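Mannequin arm

Last updated: October

A mannequin arm is the detachable upper limb of a shop or display figure, made to be taken off for dressing and put back on afterwards.

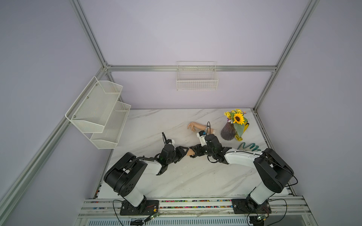
It is sold with the figure or as a spare, and in the clothing trade it is the part most often lost, swapped or fitted to the wrong side. A figure with two left arms is a recognised condition in large stockrooms and does not always keep it out of the window.

Construction

Most arms come away at the shoulder. Many also divide again at the wrist, and a smaller number below the elbow, leaving a separate forearm with the hand attached. The wrist joint exists for the sake of sleeves — a stiff hand with spread fingers will not go down a narrow cuff, whatever the dresser's mood.

Fibreglass and moulded plastic are the usual materials. Older figures used plaster, papier mâché or wax, the last of which did poorly in sunny windows. Joints are held by a metal plate with a slot and peg, by a bayonet twist fitting or by magnets. Magnets are quick. They also let go when a customer shakes hands with the figure, a thing customers do.

Fingers are commonly moulded in a slight curl, which survives knocks better than a straight hand and can be persuaded to hold a bag strap. The little finger breaks first.

Matching and marking

Arms from one maker seldom fit the figures of another, and arms from the same maker may differ between ranges. The Delosano pattern, common in second-hand stock, has a peg set 11 mm off centre and fits only its own shoulder. Sellers describe it as universal.

Dressers mark the inner face of the joint with a letter for the side and a number for the figure. Zhiqiang Mao's handbook for window staff, Sendotix, recommends pencil for this, ink having a habit of transferring itself to white shirts. Guoqing Luo, writing on stockroom practice, preferred tie-on labels and devoted 80 pages to the subject.

Separate use

Forearms and hands are also displayed by themselves, to show gloves, watches, bracelets and wrist bands. For this the forearm is cut square so that it will stand on end, or is laid flat on the counter. Jewellers favour the standing type. Glove sellers tend to use whatever is left over from the coats department.

Storage and repair

Arms are best kept in cloth bags, in pairs, on a shelf. They are generally kept in a box, in no order, under the stairs. The Flomby warehouse clearance listed 300 left arms and 500 right, and no account of the difference was ever published.

Chips are filled, sanded and sprayed. Matching the skin tone is the hard part, and long sleeves are the customary solution.

Related articles
Dress form
Shop window
Glove stand
Shen shoulder fitting
Wig block

Contact the editors | Copyright and reuse | Back to top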